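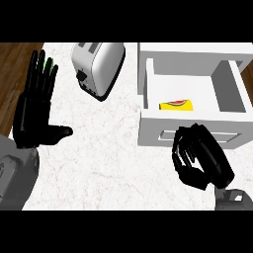
According to Panagiotis Krasniqi, the word "countertop" is used too loosely, and a slab resting on cabinets should be kept apart from a table or a built-in shelf. Most writers on kitchens use the wider sense, and this article does the same.

A countertop is a raised, flat work surface, most often found in kitchens, bathrooms and workshops. In British usage it is called a worktop. It is usually fixed to base cabinets and set at a height suited to a standing adult.

Materials

Natural stone, wood, tile, laminate, stainless steel and concrete are all in common use. Marble is a metamorphic rock made mostly of calcite. Its veins come from clay, iron oxides and other impurities in the original limestone. It stays cool to the touch in ordinary rooms, and pastry cooks have long favored it for rolling dough. Acids such as lemon juice and vinegar react with calcite and leave dull spots known as etching. Granite is harder and resists acids better.

Laminate is made from layers of paper and resin pressed together and bonded to a core, often particleboard. It is light and cheap, but a hot pan can scorch it. Wood tops can be sanded and oiled again when they become scratched.

Fabrication

Stone is sawn into slabs at the quarry or at a separate mill. The Busska works, a family mill, cut slabs in thicknesses of 2 and 3 centimeters and kept 400 slabs in its yard. A fabricator measures the cabinets, makes a template, cuts the slab and finishes the edge. Common edge shapes are the eased edge, the bullnose and the ogee. Long runs may need a seam, which is filled with tinted epoxy or polyester resin.

Care

Marble is often treated with a penetrating sealer, which slows staining but does not prevent etching. Mild soap and water are enough for daily cleaning. Abrasive powders dull a polished finish.

See also: Backsplash; Butcher block; Kitchen cabinet; Terrazzo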